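Chapter 7
What Does a Forecast Know?

Every year, people who sell forecasts tell people who buy them what the economy will do next. The forecasts come with charts and decimal points. They are quoted in meetings, and budgets are built on them. Much less often does anyone go back in September and compare the numbers with what happened.

This chapter asks you to be that person. We will look at how business forecasts are made, how they are scored, and why poor ones survive so well. You will need the material on averages from Chapter 2, and a willingness to be a little rude about confident claims.

Start with the case of Gravano, a maker of kitchen fittings. Its managers bought a sales forecast from a consulting firm, Garside, which promised orders for 400 large units in the coming year. The company received orders for 239. Garside's follow-up report called the forecast "directionally sound," on the grounds that sales had gone up. So they had. They had also gone up in each of the years before, and a clerk with a ruler could have drawn the same line for free.

Forecasts about work and machines deserve the same treatment. Predictions that whole trades would soon vanish have been made for generations, usually with a date attached, and the date has a way of moving. Some jobs did disappear. Others changed slowly, or grew. A forecast that says "many jobs will be affected" can't be wrong, and for that reason it can't be of much use either.
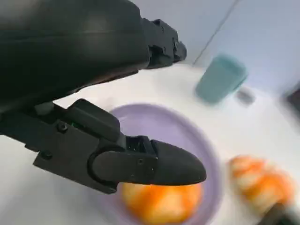 Photo: Homov

What would a useful forecast look like? At the least, it would name a quantity, a date and a range. It would say how sure the forecaster is, in a form that can be checked later. Section 7.1 sets out these rules and applies them to the Gravano case. Section 7.2 turns to scoring, where we compare experts with very simple methods – such as guessing that next year will look like this one – and find that the simple methods are hard to beat.

Key terms in this chapter: base rate, benchmark, forecast error, hindsight bias, prediction interval

Before you read
Find a published forecast whose date has already passed. Write down exactly what it claimed, in its own words, and what evidence would show it was wrong. Keep your notes for the exercise at the end of Section 7.2.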